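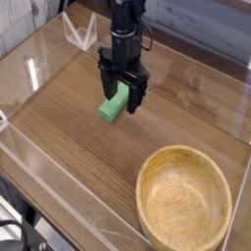

Doubling up on a winger is the first bit of team defending I teach once a side can hold a line. Two of yours, one of theirs, ball near the touchline. Most teams get the numbers right and the angles wrong. Both players run straight at the ball, stand shoulder to shoulder, winger goes round the pair of them. What you want is the shape of the two black gripper fingers up there, one each side of the thing they're after, one reaching lower than the other. Not level. Level is how you get beaten twice by one touch.

I coach the under-15s at Birkano and this is how we do it. Works for adults too, we nicked most of it from the Sunday side.

What you need

Half a pitch, or just a channel down one side. Cones. Bibs in two colours. One small goal or a gate at the far end. Balls, more than you think because they all go over the fence.

Mark the channel from the touchline in, 12 yards wide. If you go wider the defenders never get there and everyone sulks. Narrower and it's too easy, you learn nothing.

Who does what

First player is nearly always the full back. Job: slow it down. Side on, knees bent, arm's length and a bit. Do not tackle. I say this every week. Do not tackle yet.

Second player is the wide midfielder coming back, or the near side central mid if the wide one's been caught upfield. Job: come in from behind and inside, shut the pass back, then win the ball.

So full back takes away the run down the line, second player takes away the inside. Winger has nowhere nice to go. That's the whole thing really.

Step 1. Walk it

Yes, walk. Winger stands still with the ball. Full back jogs out, stops, gets side on. Second player walks in from the inside. Freeze. Everyone looks at their feet. Are you level? Move. One goalside, one behind the ball.

Swap round. Do it both sides of the pitch becuase left-footed full backs get their feet in a tangle on the right.

Step 2. Winger moves, nobody tackles

Winger dribbles at three quarter pace, full back gives ground. Full back should be going backwards at the same speed, not planted. Second player arrives whenever they can. No tackling at all. If the winger gets through the gate it's because someone was square on, stop and show them.

Salamatu Ezeani runs our girls' section and has them do this one with hands behind backs. Stops the shirt pulling. Looks daft, try it anyway.

Step 3. The call

Needs one word, same word every time. We use "now". Second player shouts it, not the full back, as the full back can't see who's coming. On the call the full back steps in half a yard and the second player goes for the ball. Both together. If the full back goes early there's a big hole. If the second player never shouts, the full back just keeps dropping until he's stood in his own six yard box. Seen it happen.

Step 4. Live

Full speed. Coach plays the ball to the winger, defenders start from proper positions, second player at least 9 yards off. Winger scores by dribbling through the gate. Defenders score by winning it and passing out to the coach, so a hoof into the hedge counts for nothing.

Short goes, then rest. They're flat out and it gets sloppy quick. Some 15 minutes total is plenty, then move on.

Step 5. Add a friend

Give the winger an overlapping full back. Now it's two v two and the second player has to choose. Rule we use: if the overlap is level with the ball or past it, second player goes with the runner and forgets the double up. If the runner's still behind the ball, double up as normal. They will get this wrong for a month. Fine.

Things that go wrong

Full back dives in. Commonest one by miles. Make him count to two in his head before any lunge.

Second player jogs. You can't coach that in a channel, pick it up in the match bit at the end.

Both win it, both leave it. Second player's ball, always. Decide beforehand.

Nobody left in the middle. If two go wide, the rest of the back line shuffle across, and the far side winger tucks in. Against Wavia in February we doubled up lovely on their number seven all half, then they switched it once and Ankit Bhardwaj had two men to himself at the back post. 1-0. My fault, hadn't worked on the shuffle.

When not to bother

If their winger wants to cross early from deep, doubling up is a waste, you won't get there. Push the full back up tighter instead. Same if you're a man down. And don't do it high up the pitch with the under-12s, they just all follow the ball and you've got a swarm.

Shuffle drill is the next page, will put it up when I've redrawn the diagrams.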